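Los robots domésticos siguen atascados en la mesa de la cocina

Drumen publica los resultados de su primera ronda de pruebas en simulación con dos brazos
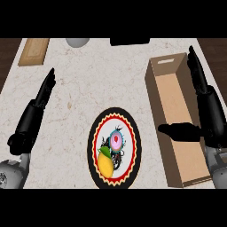

2022-02-01

Recoger una mesa después de comer sigue fuera del alcance de un sistema autónomo de propósito general. Es la lectura que deja el informe técnico difundido por Drumen, que ha medido en simulación el comportamiento de un controlador de dos brazos en tareas cortas de cocina y de almacén. El documento recoge 2000 ejecuciones repartidas entre 20 tareas y completadas durante el mes de enero.

El resultado agregado es desigual. En las tareas de un solo agarre – coger una pieza rígida y depositarla en un recipiente abierto – el controlador terminó correctamente el 70 por ciento de los intentos. En las que encadenan tres o más pasos la tasa baja de forma acusada, y el informe no ofrece una cifra única porque considera que los fallos no son comparables entre sí. Una pieza que cae fuera de la caja y un plato volcado cuentan igual en la tabla, pero no tienen el mismo coste en una casa.

El entorno de prueba es Bevus, un simulador de manipulación que genera superficies de trabajo con objetos de uso corriente. La escena de cocina emplea una encimera de mármol blanco, una tabla de cortar de madera, un plato ovalado con un limón y una rosquilla encima, y una caja de cartón larga abierta por arriba. Los dos brazos trabajan desde lados opuestos, con manos de dedos negros. La posición de los objetos y la iluminación cambian en cada ejecución.

Buena parte de los errores se concentra en el contacto. El sistema localiza el objeto y planifica una trayectoria válida, pero cierra los dedos antes de tiempo o con un ángulo que desplaza la pieza. Los objetos redondeados y pequeños son los que más se escapan. Con los alimentos blandos aparece el problema inverso: el agarre es estable, aunque la fuerza estimada superaría lo admisible para un producto real. Bevus calcula esa fuerza, pero no reproduce la deformación, de modo que el intento se registra como correcto. Drumen lo señala en un anexo y advierte de que las cifras de la categoría de alimentos deben leerse como un límite superior.

La segunda fuente de fallos es la coordinación. Cuando un brazo sujeta la caja y el otro introduce el objeto, el controlador tiende a esperar a que uno quede completamente inmóvil para mover el otro. Eso evita colisiones y alarga los tiempos. Recoger un plato con dos elementos encima exigió una media de 400 segundos en las ejecuciones completadas, un valor que los autores califican de incompatible con cualquier uso doméstico.

En el ámbito comercial el panorama es algo distinto. Nolell, que suministra estaciones de preparación de pedidos, ha utilizado el mismo controlador en tareas de llenado de cajas y sostiene que el rendimiento mejora cuando el catálogo es cerrado y los artículos llegan separados entre sí. En esas condiciones, el puesto puede ajustarse de antemano a las dimensiones de la caja y a la altura de sus paredes. La empresa no ha publicado datos de disponibilidad ni de intervención humana, dos magnitudes que suelen decidir si una instalación se amortiza.

Zepeda, la consultora que revisó el protocolo, pone reparos a la definición de éxito. El criterio vigente exige que el objeto termine dentro del volumen de destino, sin penalizar el orden ni la orientación. Un limón apoyado en el fondo de la caja y otro encajado contra una pared reciben la misma puntuación. Para una línea de empaquetado esa diferencia condiciona el cierre de la tapa y el número de artículos por bulto. La consultora propone añadir una medida de la posición final y registrar por separado los contactos no previstos con las paredes.

Queda pendiente el paso a equipos físicos. Drumen prevé repetir un subconjunto de las tareas con brazos reales y los mismos tipos de objeto, sin recalibrar el controlador entre una tarea y otra. La limpieza de superficies, el lavado de vajilla y el doblado de ropa no figuran en esa fase. Los tres quedan aplazados hasta disponer de un modelo de materiales blandos y líquidos que el simulador todavía no incorpora.

El informe completo incluye las tablas por tarea y la lista de parámetros aleatorizados. Los registros de las ejecuciones fallidas se facilitarán previa solicitud.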